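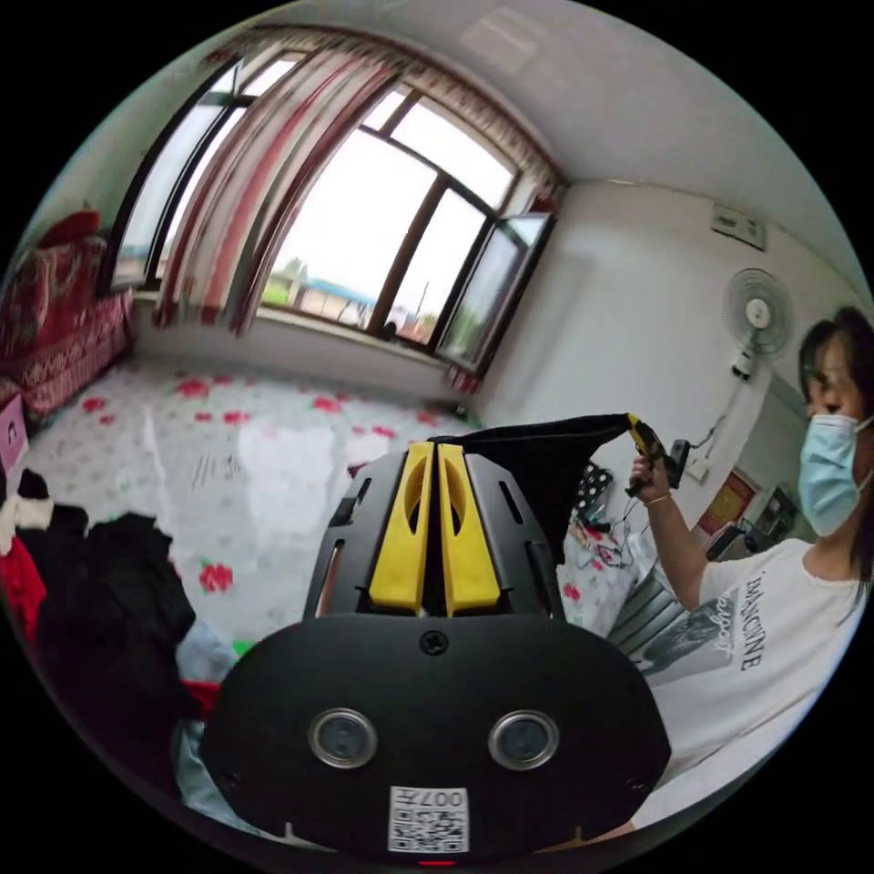 Black cloth held out by the window, red and white striped curtains behind.

I've been selling these striped curtains since May and they're still the ones I'd hang in my own bedroom! The Kistcombe pair is red and white, nice and cheerful against white walls, and I love it with a dark brown window frame. Gather them to one side if your window opens inwards, so the sash has room to swing.

They go really well with the flowery bedding too - white sheet, red flowers, a red patterned quilt folded up with a cushion on top. Yes, it's a lot of red. I like a lot of red.

Ask for item 2344 for the curtains, or 1384 for the Furgate sheet. Both wash at forty, and I hang mine up damp and skip the ironing.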